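KIT CORNER: the Itel hand gripper pair

Quick one this month, we're behind on layout. Sydorenko sent over the Itel kit on a short loan and it goes back before the August issue, so these are notes more than a proper review.

What you get for 939: two hand-held grippers, marker plates, cables, a license for the Ileo recording software and 2 sets of spare fingers. No robot arm in the box. You hold the grippers yourself, do the job, and Ileo logs the moves for training later. Arm mounts are extra, 161 a side. Bit steep.

Setup. Slow the first time, 21 minutes by the clock on the wall, mostly finding out which cable went to which hand. Label them. The quick start sheet has left and right swaped on page one, so go by the stickers.

We went with headwear and soft goods for the test. Caps are a good nasty test item: stiff brim, floppy crown, a strap that gets in the way. And a wire rack with spokes is not forgiving if you come in at a bad angle. 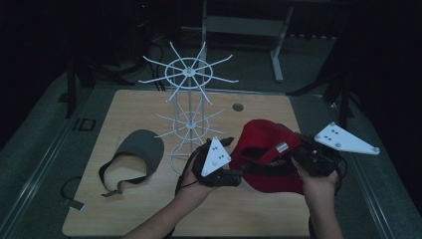
Grip feel is good. Light squeeze, no clicking, and you stop thinking about the triggers pretty fast. Weight is another story. Fine for short takes, wrists start to complain on a long session. The plates stick out a fair bit too, so leave elbow room on both sides and watch your monitor stand.

Cables are the weak spot. They want to drag across the work. Wustau sells a wireless pair that fixes this, but at a price most of our readers won't love, and last time we tried it the charging dock was a pain.

Fingers next. Plain blocky things, squared off, good for getting in between two layers of cloth. Less good with anything fuzzy, the lint sticks. Keep a brush handy.

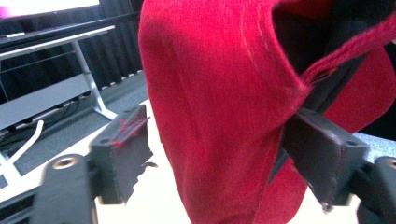
Vol. 2, Issue 21

Ileo itself: does the job. Takes are easy to name and easy to delete, and playback is quick. Export menu is buried three levels down for no reason we could find. Manual is thin, support answered the same afternoon wich was nice.

Worth it? For a small shop that wants to try demo recording before paying for arms, yes, probably. If you run long sessions, ask Sydorenko about the lighter handles first. Loan requests go through their sales desk, mornings are best.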